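December 28, 2025

Back in Brisberg since last night. The drive from Skadara took over 5 hours with the snow on the pass, and I stopped once for gas and a sandwich. The house was cold. I turned the heat up, left my bag in the hall and went to bed.

Spent the morning on the budget for next year. The heating bill for November came to $329, and that was before the real cold started. I went through the Kasten statement line by line and found two subscriptions I had forgotten. Canceled both. I also moved $200 into savings, a little less than I wanted to.

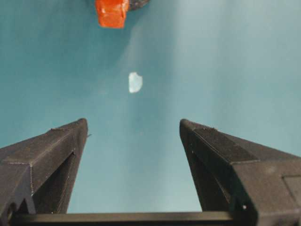 Can I get through the winter without touching the savings?

If the car holds up and I keep the thermostat at 64 at night, there should be enough left each month to cover the gas and the insurance. A new set of tires would change that. The old ones have one more season in them, according to the shop.

Lunch was the last of the bean soup. Afterward I walked down to the river and back. The path had been salted as far as the footbridge and after that it was packed snow, so I turned around there. My left knee was fine going down and sore coming up.
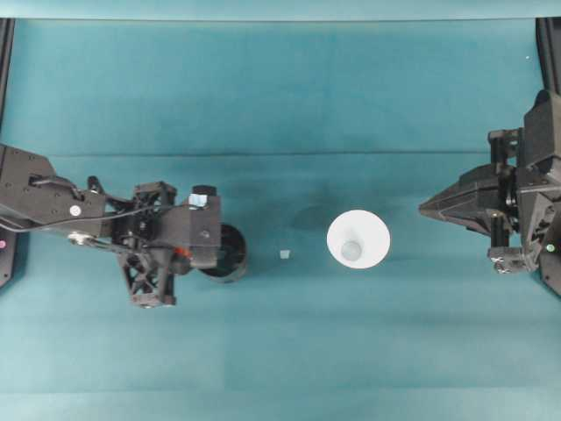 HOUSE

The bedroom window still lets in a draft. I put Cillex tape along the bottom edge and it helped some. The top edge needs a ladder, and the ladder is in the shed behind the bikes. Also need a filter for the furnace and salt for the front steps. The kitchen faucet drips again, slower than before.

Read four chapters of the lighthouse book in the afternoon. It picks up once they leave the island. I had planned to write the thank-you cards and did two of them, then ran out of stamps.

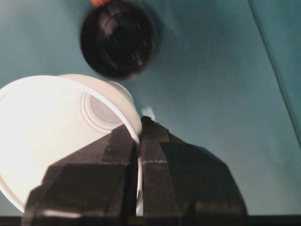
The rest of the cards can go out after the post office opens. I want them done before New Year's, along with the call to the insurance company about the deductible. Rice and eggs for supper. Snow again by nine, light, no wind. Bed early.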